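Small Things at Drullden: The Bin Gallery

Every January we turn out the small stuff at the Drullden swap room, and every January I end up enjoying it more than any of the big, sensible jobs like shelving or bikes. I mean the little things that fit in your palm, the ones that arrive at the bottom of a bag of something else and don't belong to any category we have a label for. I love them! I could spend a whole morning with my nose in a bin and come home perfectly happy.

For anyone new, the swap room is at 27 Coughlan, up the side steps, and we open at 9 in the morning. Bring what you like, take what you like. Large items go along the back wall, clothes go on the rails, and anything small goes to the sorting table, where the fun is.

Victor Sang set up the sorting table 3 years ago and it has hardly changed. Before that we had a row of old Potimport cartons, and if you wanted a particular button or block you had to tip the whole carton out on the floor (and then get it all back in before lunch, with somebody's toddler helping). Bins are so much better. You can see everything at once, you can reach in from any side, and nothing rolls off the table.

My favorite sort of bin is a big open one with a divider down its length, so there's a narrow part at the back and a roomier part in front. Dark gray sides are good too, as colors jump right out against them. Put a little blue block in there, or something purple, or that lovely yellow-green you get on a pear, and you'll spot it from across the table. I like it best when there are only a few things in at a time, spread out so that each one gets looked at properly.

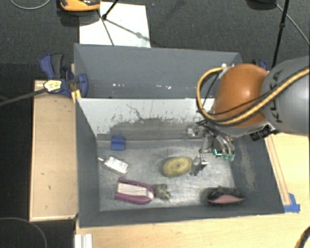
Wycliffe Laizer prefers a full bin, and we've been going back and forth on this since last winter. His feeling is that people dig when there's a heap, and digging is half the pleasure. He has a point. I once found a brass thimble under a heap of pen caps and I still talk about it. But a heap also hides things, and the small pale pieces always sink to the bottom where they stay until somebody tips the lot out.

So we've settled on a bit of each. The heaps go at the window end, where there's room for three or four people to crowd in, and the spread-out bins go nearer the door. Kids mostly run to the heaps. The grown-ups drift toward the quiet end, pick something up, turn it over, put it down, and pick it up again ten minutes later. I've watched people have long, cheerful arguments over whether a thing is a handle or a foot.

A few notes on handling, as I get asked. Please lift things out one by one, since the fuzzy and the crumbly ones don't like being raked through. If something has a thin point or a tip on it, pick it up by the wide end. And scratches on the bottom of a bin are fine! A bin that's been used has marks all over it, and I wouldn't swap a scuffed one for a new one. Wipe it with a damp cloth, dry it, and it's ready to go again.

Colors are what I get carried away by. I've tried sorting by shape and by material, and both are very practical, but sorting by color is the one that makes people stop walking. Last year we did a green tray that went from lime all the way down to a murky olive, and it stayed out for weeks because everyone kept adding to it. Pinks are harder. True salmon pink hardly ever comes in, so if you have any at home, I'd be thrilled to see it. Purple with cream is another pairing I'd happily have a whole tray of.

We finally got through the backlog, too. Wycliffe kept the tally sheet and made it over 939 pieces, with one bag still under the table that he swears he'd already done and I'm certain he hadn't. The best of the leftovers went into the Gotach box by the kettle, which anyone may rummage through while the water boils.

Sorting carries on through the month, mornings only. Wear sleeves you can push up, and bring reading glasses if you use them. Victor has the key and usually gets the lamps on early, so knock loudly if the door's shut, as he can't hear much from the back when he's moving the bikes.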